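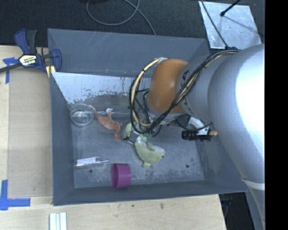 Sandamali Liyanage
Writer for young readers, Tonovton Children's Pages

Home Things at Home Nature Ask Us

Why does a toy bin become so scratched?

Look into an old toy bin after you take the toys out. The bottom is often full of small lines and cloudy spots. The gray bin at the top of this page has them too, on its blue-gray floor, and there are some faint scratches on the far wall.

What is a scratch?

A scratch is a very small ditch. When a hard thing is pushed along a softer thing, the hard thing digs a little. A toy car with a metal edge can do this to a plastic bin. So can one grain of sand which came home in your shoe – it is tiny, but it is very hard.

You can try it with a candle. Pull your fingernail over the wax. The nail is harder, so the wax gets a line and your nail stays the same.

Why does a scratch look pale?

A smooth surface sends light back in one direction, like a mirror. The sides of a scratch are rough and send the light in many directions. Some of this light comes to your eyes wherever you stand, and you see a pale line. Many very small scratches close together look like a cloud. We call this a scuff.

Why mostly the bottom?

Toys fall down, and the floor of the bin stops them. Then they lie there, and each time somebody looks for a favorite one, all the others are pushed around. The walls are touched less often.

Why are the walls not straight?

In many bins the walls lean. The floor is smaller than the opening, and this is the same in the gray bin. A bin with such a shape can sit inside another bin when both are empty, like paper cups. Straight boxes of the same size cannot do it. My neighbor Wayne Bainbridge keeps his garden bins like this in winter, and the whole pile needs only one corner of his shed.

Can you take scratches away?

Dirt you can wash off with warm water and a little soap. A scratch will stay, as a part of the surface is gone or moved. The bin still works well. You can make fewer new scratches if you:

put toys in with your hand and do not drop them
shake the sand out first
lift the bin when you move it – ask an adult if it is heavy

A question from Chelsea Cropper, Pickering: "Can a soft toy make a scratch?"
The soft part cannot, Chelsea. But look at the buttons and the zipper!

More in Things at Home
Why paper cups stack
What is inside a pencil?
How soap catches dirt
Where dust comes from

Contact | © Tonovton Children's Pages | Back to top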